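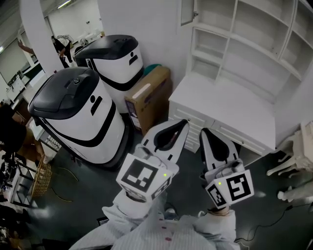 A gripper in each hand, and two of the white service robots on the floor. Flasesel, Trevier.

Home | Work | Technology | Travel | Opinion | Archive

Print this article | E-mail this article
Reading time: 4 minutes

The second job of the housekeepers

In the housekeeping department of Flasesel, the working day has had two halves since January. In the first half the people clean and prepare apartments, as they did before. In the second half some of them put a gripper on each hand and do the same work again, more slowly, so that a machine can learn from it.

Flasesel rents furnished apartments in Trevier to people who stay for some weeks or months. There are 643 of them, and the department which keeps them in order has 82 employees. When a guest leaves, the floor must be cleaned, the drawers checked, the chairs put back, the cables of the lamps arranged so that the next guest does not fall over them. The last task sounds small, but the housekeepers mentioned it to me more often than any other.

The floors are already partly the job of robots. They come from the firm Kokkonen, they are white and round with a black top, and they have two dark marks on the side which make a kind of face. I was told that guests speak to them. The housekeepers do this too, mostly when a robot stands in the door and they want to pass with the linen.

A robot like this has no hands. It can't pick up a sock, and it can't open a drawer. For this reason the company began the project called Gukska, which should one day give the department a machine with arms. The arms must first be shown what to do, and Flasesel decided that the showing should be done by the people who know the rooms.

The tools for this are simple to look at. Each hand holds a gripper with white fingers and a black pad on the inside, and behind the fingers sits a white cube with printed black and white patterns. The patterns let the system follow the position of the hand. A small green light is on the cube. After this, one works: take the towel, fold the towel, put it on the shelf, and again.

I asked to try it and was allowed to, in a room kept for training. I needed very long for one pillowcase. My hands wanted to use all the fingers, and the gripper has no use for this wish. A housekeeper with long experience took the grippers from me and did the pillowcase in a few movements. She said that the first week had been terrible for her also, and that at home she had begun to pick up her coffee spoon between two fingers, like a crab.

What has changed for the people? The first answer I received was about the back. Recording is lighter than cleaning a bathroom, and the shift for it is limited to 4 hours. Several older employees asked for it at once. The second answer was about money. For recording, Flasesel pays a supplement, and the employees who don't record feel this on the payday. There was an argument about it in spring, and now the places go by rotation. Not everyone is satisfied. Some are very good with the grippers and would like to stay, others count the minutes and would prefer the bathrooms.

The third answer came later in the conversation, usually when we were already walking to the elevator. People ask themselves if they are teaching the thing that will replace them. The company says it has no plan to reduce the department and that it can't find enough new employees in any case. This was put in writing for 2 years. An employee who read the paper to me stopped at the number and read it again, without a comment.

There is also a kind of pride, which I did not expect. The recordings are checked by technicians, and in the beginning they sent back many of them because the movements were "not clean." The housekeepers protested. A towel is folded toward the body, they explained, so that the open edge is not seen from the door, and a technician who had never made a room could not know this. Since then one of the housekeepers sits with the technicians and decides together with them what is a good recording. Her job has a new title, and she told me she still forgets it when she fills in forms.

The round robots, meanwhile, have their own problems. They do not like thin cables on a dark floor, and a chair with curved legs can keep them busy for a long time. So before they start, somebody walks through the room and lifts things up. In the plan of the department this walk had no name and no minutes. The employees asked for it to be counted as work, and now it has a line in the plan, directly after the beds.

The next meeting about Gukska is on Mon 10 August. On the list is the question whether the grippers can be made smaller. The present ones were too wide for one of the drawers, and for several months the drawer was simply left out of the recordings.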